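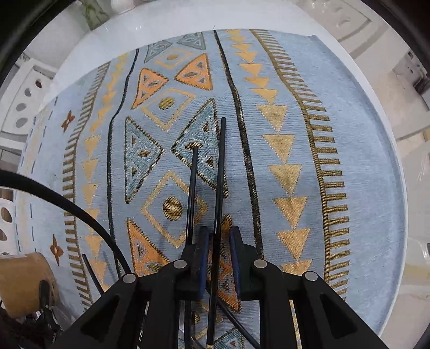

Ticket 127: Left finger slow to open on hand-held gripper, rug handling task

Status: Closed
Opened by: Haf Parri
Assigned to: Hefin Dafis
Site: Adcombe

Wednesday, 09:40 (Haf)
Gripper 5 is sticking. Fingers close together when I squeeze, but on release the left one lags and sometimes stays put until I tap it. It started while I was picking up the light blue rug by its edge. The right finger is fine. I have stopped using it for now.

10:15 (Hefin)
Is the lag there with nothing between the pads? Please also check that the thick black cable isn't pulling on the body when you reach forward.

10:50 (Haf)
Yes, same with nothing held. I moved the cable and it made no difference. Log shows 16 late releases out of 115 this morning.

11:30 (Hefin)
Unplugged it and took it to the bench. Both pads are well stuck down. Worked each pivot by hand and the inner one on the left arm is stiff. Took the screw out and found blue fluff wound round the shaft. Cleaned it with a dry brush, refitted the screw and checked that both arms swing freely.

13:20 (Catrin Rosser)
Please don't oil these. Oil holds the fluff and marks the fabric.

13:25 (Hefin)
No oil used.

14:45 (Haf)
Back on the rug for an hour. No late releases. Happy to close.

15:00 (Hefin)
Closed. Pivots to be brushed out at the end of each day when working with woven items. Unplug first and keep fingers clear of the arms.

3 comments | 2 shares

We use cookies to keep you signed in to Skarkeo Helpdesk. Accept | Settings

Recent tickets
Janska charger not detected after restart
Pad lifting at lower corner
Arm stops short of home position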